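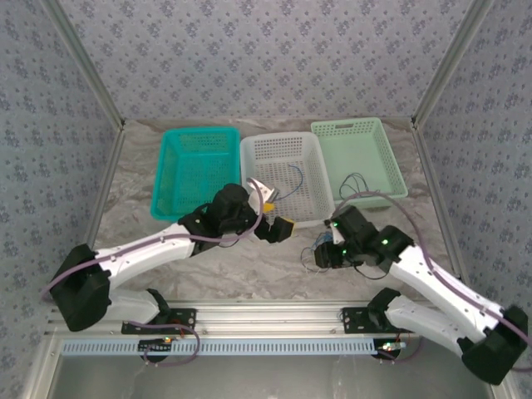
I've lived in Mirkness for most of my life and I never thought I'd be writing about warships. But the government wants to lease the old deep-water pier to a foreign navy, 500 sailors and 4 ships, and I seem to be the only person in the pub who isn't thrilled!

Look, I get the appeal. The chip shop will do well. My cousin rents out rooms and she's already picking curtains. What bothers me is the length of the thing – 80 years, signed in February after 2 days of debate. I've had longer arguments over a fence.

Leases like that outlive whoever signs them. Adesuwa Abubakar said as much in her column and got called naive for it, which I thought was pretty rich coming from people who hadn't read the text. I have read it (slowly, with biscuits) and I still can't find the bit that lets us say no to a visiting submarine.
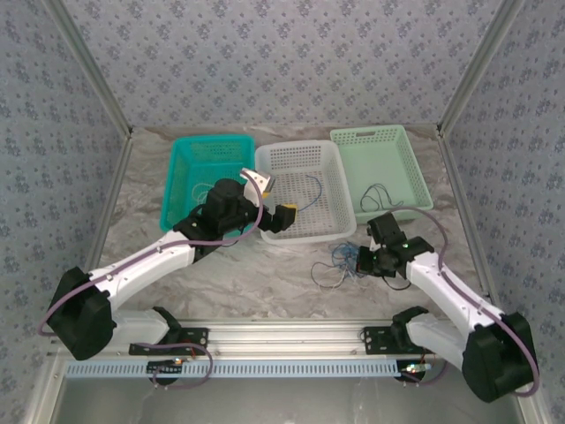
So what would I do?

Ask for ten years, with a proper vote before any renewal. If they're the good friends everyone says they are, they'll still want the pier on those terms. And if they walk off in a huff, well, I'd rather know now.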